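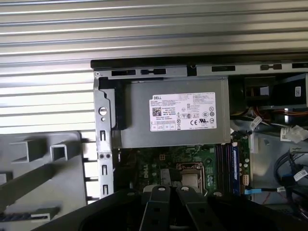

Lerent Stacking Moving Crates: Rental Sets for Homes and Small Offices

Moving Supplies > Crates and Boxes > Rental Sets

Last updated in March

If you have ever stood in your kitchen at eleven at night with a roll of tape stuck to your sleeve and a box whose bottom has just given way, you will understand why we got into crates in the first place. We started out renting a handful of them to neighbors here in Ustamport, and people kept calling to ask if they could have them again for a sister, or a parent, or the office downtown. So now we keep a good big stock, and the Lerent set is the one we send out more than any other.

Each crate has a lid made in two halves that fold together over the top, so there's no tape to buy and nothing to cut open at the other end. The handles are molded into the short sides, nice and wide, and they are comfortable even with gloves on. When the crates are empty they nest inside each other and take up very little of your hallway, which matters a great deal in the week before a move (ask anyone who has tried to get to the bathroom past a wall of flat cardboard!).

What comes with a rental

- Lidded crates in the quantity you choose
- 5 rolling dollies with every apartment set, more with the larger sets
- Write-on labels that peel off cleanly
- Zip ties for the lids, if you'd like them closed up tight
- Drop-off and pickup anywhere in Ustamport

Choosing a size

Our apartment set suits one or two people without too many books. The family set is for a house with a garage or a basement, and if you aren't sure, go up a size, as we take back unused crates with no fuss at all. Offices can book up to 250 crates at one time, and for those we like to have a chat on the phone first so we can work out elevators, loading docks and parking.

For awkward things we also carry the Jemodden wardrobe box, with a hanging bar across the top, and the Hao padded sleeve for mirrors and framed pictures. Both can be added to any set. Please don't put paint, propane or houseplants in the crates. Plants really do much better riding up front with you.

Rental period and delivery

The standard rental is 15 days, counted from the morning we drop off. Most folks pack for a week, move, and then unpack at a pace that lets them sit down now and then. If you need longer, call us before the last day and we will add time at the daily rate. Pickup can be from your new address, and we come by until 5 p.m.

A word about packing

Books and canned goods go in first and only halfway up, with towels or pillows on top to fill the space. Keep one crate for the first night, with sheets, a lamp, the coffee things and whatever the dog sleeps on, and load it last so it comes off the truck first. Crates are washed and dried between rentals, but do give us a call if one reaches you with a cracked lid and we'll bring another one over.

14 shares | 3 comments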